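Padded armrests in a shared waiting area, how do I get them clean without wrecking them?

Posted in Furniture & Upholstery

Rhona Yule
Hi all, first post so be gentle! I look after the front room at a small community music place and we have a row of gray padded chairs with arms, the kind on thin dark legs. The seats are fine. The arms are horrible. They've gone sort of shiny and tacky where people rest their elbows, and I've already gone over them with dish soap and warm water (twice) and it comes back in a week or so. They're vinyl, or something pretending to be vinyl, and the label underneath says Mackay and nothing else useful. New ones would be nearly $200 a chair and I can't ask for that. Also, while I'm here, does anyone know a decent way to get people to hang up their coats? We have hooks by the door and everybody still drapes their wet stuff over the chair arms, which I'm sure isn't helping.

oboe_dad
Just replace them, life is short.

Clarkico
OK so tacky vinyl is usually one of two things. Either it's body oil and hand lotion sitting on top, and that you can shift, or the vinyl itself is breaking down and you can't do much. Try one arm first, somewhere at the back. Put a little rubbing alcohol on a white cloth, wipe once, and look at the cloth. If it's brown or yellow that's grime, keep going with a mild cleaner and rinse really well, I mean really well, soap residue gets sticky too and I'd bet that's half your trouble. If the cloth comes up gray, stop! That's the color coming off. I ruined a perfectly good stool that way and it still lives in my garage.

For the coats, we put a sign with little hook symbols on the wall right next to the seats, three in a row, and it did more than a year of me nagging. You want it at about the height of the chairs so people see it as they go to sit down. I'm going to redo mine at some point but it works.

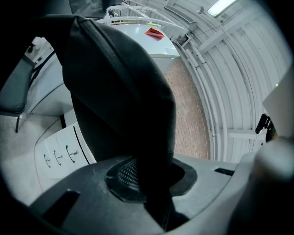
Neltiveck wrote that the alcohol test had worked on a set of kitchen chairs, but that the cloth should be barely damp, and that wiping the arms down with plain water every evening kept the stickiness away for most of the winter.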